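FOR IMMEDIATE RELEASE
Friday, July 10, 2026

Casalard rooms reopen with a new ceiling, better light and air you can't hear

The Casalard community rooms open their doors again this month after a refit that started at the top and pretty much stayed there. The main room has a new pale ceiling, new lights and a new ventilation system, and the people who use it every week are already back in with their trestle tables and sewing machines.

The old ceiling had been patched so many times that no two panels were the same colour. The tubes buzzed. The fan over the kitchen hatch was loud enough that the choir used to switch it off before rehearsal and then open the windows, even in the middle of winter. All of that has gone, and the room feels twice the size!

Endemen, the local building firm that led the work, stripped the ceiling back to the joists and found sound timber almost all the way across. That good news left enough in the budget to insulate properly, something regulars have been asking for since the hall was last painted. Goossens looked after the electrical work and the lighting, and Virnudik supplied and balanced the ventilation.

The new finish is a light grey-beige, chosen from 11 sample boards that were left leaning against the stage for a fortnight so that anyone passing through could have a say. Plain white was the early favourite, but it looked harsh once the lamps were on in the evening, and the softer colour won comfortably. 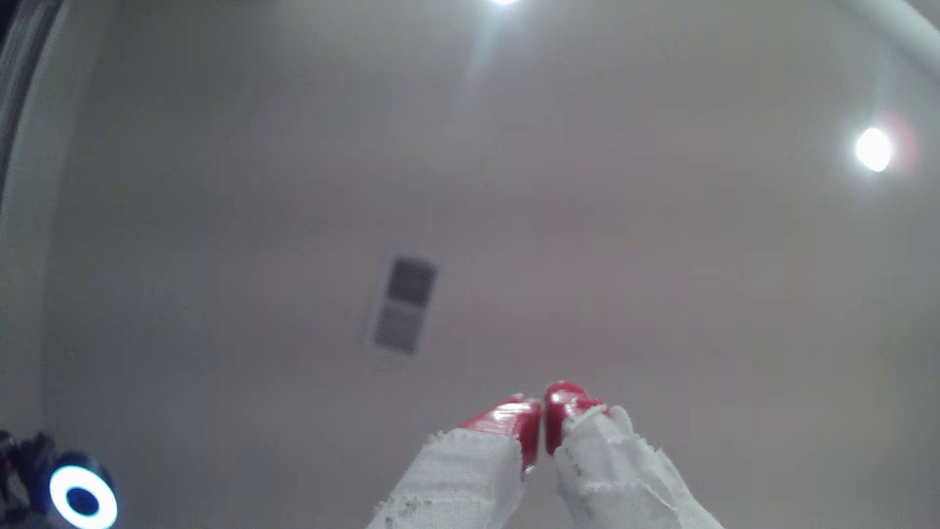
Quieter air was the thing the Tuesday quilters wanted most, and one of them, Maureen, said she'd gone a whole afternoon before remembering there was any ventilation at all. She added that she could finally thread a needle after four o'clock without walking over to the window, and that she hoped the tea urn would be next.

The fans can be run at two speeds. The lower one is meant for meetings, classes and rehearsals, and the higher one for dances, shared lunches and anything involving a deep fryer. The controls are beside the kitchen door, with a printed card underneath. Please leave the timer alone, as it clears the air after the last booking each night.

The whole job cost $1516 less than the quoted price, and the difference has gone straight towards new curtains for the stage. Locals gave 600 hours of their own time to clearing, sanding, painting and carting, and the Casalard rooms would like to thank every one of them, along with the neighbours who put up with the skip in the driveway.

Regular bookings have resumed at the same rates as before. A free open day will be held in August, with morning tea, a short concert and a chance to try the lights on the dimmer. Groups wanting a table at the open day can put their name down on the sheet in the foyer.

Media enquiries: Casalard rooms booking desk, weekday mornings

ENDS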